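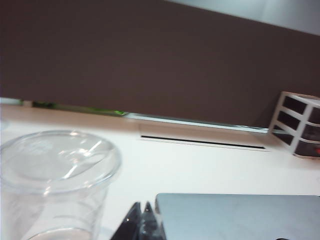
3.2 Sample and procedure

Households were recruited through the tenants' newsletter in Dostow and by letter in the two smaller settlements, Skorberg and Tutell. Of the 1,216 letters and newsletter slips sent out, 157 came back with consent to take part. We left out households that had moved in during the previous twelve months, as they could not answer the questions on earlier winters. No payment was offered. Those who took part were sent a summary of their own readings at the end of the study.

Each household kept a paper diary for four weeks in February. The diary asked for the time the heating was switched on and off, which rooms were heated, and whether any windows had been opened for more than ten minutes. We used the same layout as Wojcik's earlier diary, with two changes. The question on drying clothes indoors was moved to the first page, where it was less likely to be missed, and the column for "reason" was made wider after people in the pilot wrote in the margins.

Figure 2. Main worktop and back wall.

Temperature and humidity were logged every 15 minutes in the living room and in the main bedroom. Loggers were placed at sitting height, away from radiators and outside walls. In 26 homes the bedroom was too small to meet both conditions, and we gave priority to the distance from the radiator. These homes are marked in the tables and were tested separately; leaving them out did not change the direction of any result reported in Section 4.

Diary entries were matched to the logger readings by hand. Where the diary said the heating was on and the living room temperature did not rise within two hours, the entry was treated as uncertain. Most uncertain entries came from flats in Tutell with storage heaters, where the delay between charging and heat output makes a simple match difficult. We return to this problem in Section 5.3.

3.3 Interviews

After the diary period we held interviews with one adult from each of 80 households, chosen to give a spread of ages and heating types. The interviews took place in people's homes and followed a short list of topics: what counts as a cold room, who in the household decides when the heating goes on, and what is done before turning it on. Notes were typed up the same day. Myrtle Blackwood read all the notes and drew up the first set of codes, and a second reader then coded a quarter of them without seeing hers. Differences were mostly over the line between "habit" and "saving money", and the two codes were merged for the analysis below.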